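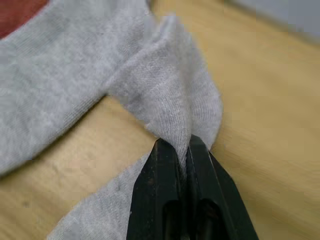 Stop telling us to throw less away and give us somewhere to take it – that was one reply to the June survey on clothes waste in Aldale, and plenty more said the same.

So, somewhere to take it. Garnura opens its clothes repair and swap shop on Prins Street, Aldale, on Saturday, September 4, 2021. Doors from 10am. No booking needed on the first day, booking after that.

The survey had 214 replies. Biggest complaint: small jobs. Holes in socks, gone elbows, hems, a zip that sticks. Most people said they would pay for a repair if it cost less than a new one and didnt take a month. Second biggest: single items charity shops won't take. Thin knitwear, odd socks, school jumpers with a name written inside the collar.

The shop will take all of it, provided it is clean. Wearable things go on the swap rail. The rest is cut up for patches and stuffing, or sent on for fibre recycling. 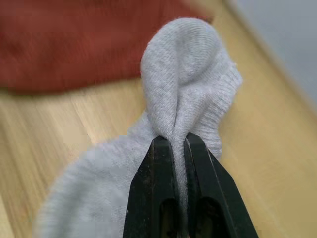
WHAT IT COSTS

Darning from £2 a hole. Hems and seams from £6. Zips from £15, depending on length. Swapping is free – bring one, take one, children's sizes no limit.

Turnaround one week for most jobs. Coats longer, ask at the counter.

WASHING AND DRYING

Over half the survey comments were about knitwear ruined at home, so a free care sheet goes out with every repair. Cool wash, inside out, no tumble dryer. Press the water out in a towel, don't wring. Dry jumpers flat. Socks and other small things can go on a clip hanger, pegged at the toe so the cuff keeps its strech, 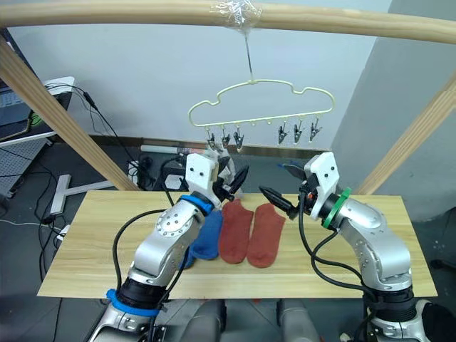

and kept away from direct heat, radiators included. Same sheet will be on the Garnura website in large print.

BOOKING

From Monday, by Ididix or in person. Ididix is the booking app already used by Aldale library, same login works. Walk-ins taken if the bench is quiet, no promises.

Parking behind the shop is very limited. Step-free entrance on the Prins Street side.

ENDS

Notes to editors: press welcome from 9am on opening day, please email the Garnura press desk first. Survey results on request.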